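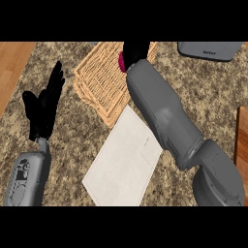 Bestwood, August

The standard for reporting home robot tests needs one more line, and it should be a simple one. Every success rate should say, right next to the number, whether it was measured in simulation or on real hardware. If it was both, there should be two numbers.

I work on tidying tasks at Vandgate. A typical one has two arms over a rug, a wicker basket, a sheet of paper lying on the rug and something small and pink in the right hand, above the basket. All of it is rendered. The rug is speckled and shaggy, the floor at the corner has a wood grain, and the arm lays a faint shadow where it crosses near the paper. Five years ago a picture like this would have looked like a game. Today people glance at it in a slide deck and take it for a living room.

I have no complaint about simulation. We ran 2,238 trials of one basket task last spring, and we could not have paid for a tenth of that on real arms. Fingers wear out. Cables come loose. Someone has to put the object back every time. In simulation the room resets itself, and a bad grasp costs nothing. That is a good reason to do most of the early work there.

My complaint is with what happens to the number afterward. It starts out in a table with a full caption. Then it goes into a summary, the summary goes into a proposal, and by the third copy it reads "the robot puts objects in the basket" with a percentage behind it. The word "simulated" is the first thing to be cut, since it makes the sentence longer and the result smaller.

A rug shows why the word matters. In a rendered room, a rug is often a flat surface with a pattern on it. It may look deep and soft while the physics underneath treats it as a hard board. A real shag rug gives under a fingertip. It hides small objects in the pile, and it moves when you push on it. A sheet of paper on a real rug bends, slides or sticks to a rubber finger. Most simulators I have used handle paper as a stiff plate or do not let the hand touch it at all. A wicker basket is worse. Real wicker flexes and snags. In many models it is a box with a picture of wicker on the sides.

So a person who reads "basket on rug" and thinks of their own basket on their own rug has been told something untrue, even if each word was accurate.

The draft guidance from the Tetach working group, which our lab has been asked to comment on, gets partway there. It asks for the number of trials, the list of objects and the rule for calling a trial a success. It asks for the simulator's name and version "where applicable," in an appendix. I would take that line out of the appendix and put it beside the result. I would also add three short items.

First, say which objects were allowed to bend. A list is enough. If the answer is none, write "none."

Second, say what the robot was told that a real robot would have to find out. Many simulated trials hand the controller the exact position of the basket. That is fine for testing a grasp and useless for telling a buyer how the machine will do in a bedroom.

Third, say what was random. Our 2,238 trials used 400 object positions, and the basket itself moved only a few inches from run to run. I think that belongs in the report. It did not make it into ours the first time, and that was my fault as much as anyone's.

There are two objections I hear most. One is that small labs will be punished, because they cannot afford hardware and their results will look weaker with a label on them. I take this seriously. The Akande group does careful work with no arm at all, and I would not want a rule that pushes them out. But the label does not rank anyone. A clear simulated result of 2,000 trials is worth more to me than six real ones filmed on a good afternoon, and a reader who knows which is which can decide for themselves.

The other is that experts already know. They do – inside the field. The people who buy robots for care homes and hotels are not in the field, and neither are the people who write the safety rules for them. They read the summary. A standard should be written for the reader who has the least time.

I would leave pictures in, too. Rendered images are useful, and they are getting better every year, so the caption has to do work that the bad graphics used to do for free. "Simulation" is one word. It fits under any figure, and it should travel with the figure when someone pastes it into a new file.

Comments on the Tetach draft are open until the end of the month. Ours will ask for the four changes above, in that order, and will come with a corrected copy of our own spring report.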